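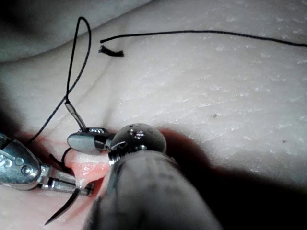 Nolletti wristed needle driver, reconditioned, for bench and training cells

Stock no. 164. Sold singly. Fitting kit by Zendton, sold separately.

We recondition these for teaching and research benches that put stitches in synthetic pads. They aren't for use on patients and we won't supply them for it.

The maker's leaflet calls the wrist "maintenance free". We don't believe that of anything with cables and pins in it, and neither should you. Wrists come back to us stiff, and what we find inside is mostly pad dust and bits of thread.

What we do to each one
Wrist stripped, cleaned and re-pinned. Drive cables replaced with Besitz cable, whatever state the old ones are in. Jaws checked for closing along their full length under a lens. Jaws that fail are replaced, never filed.

Setting up
Fit the driver with the arm parked and the power off. Home the wrist before you load a needle. The Zendton kit has an alignment gauge which we find fiddly, but it does the job if you go slowly. Check the jaw zero again after the first hour, as new cable stretches a bit however well it was tensioned here.

If you use a small camera at the wrist, set its focus with the instrument fitted. Shiny metal close to the lens can fool automatic exposure, so lock it by hand.

Looking after it
Wipe the jaws after every session. Pick thread ends out of the hinge with plastic tweezers. One drop of light oil on each pin every Wednesday, or whichever day you'll remember. No sprays.

How long does it last?
The leaflet says 2,000 closings. Our own bench test of one unit reached 161 stitches before the grip needed resetting — one unit on one bench, so make of that what you like. We count a reset as upkeep and don't cover it.

Known faults
Needle turns in the jaws: usually worn faces, sometimes grip force set too low. Try the setting first.
Wrist lags on one side: slack cable. Send it back.
Jaws won't quite open: thread in the hinge.

Fits
Nolletti arms and the Ağca bench frame with adaptor 3. Other adaptors are advertised as compatible. We tried one and sent it back.

Turnaround on repairs is about three weeks, longer in April.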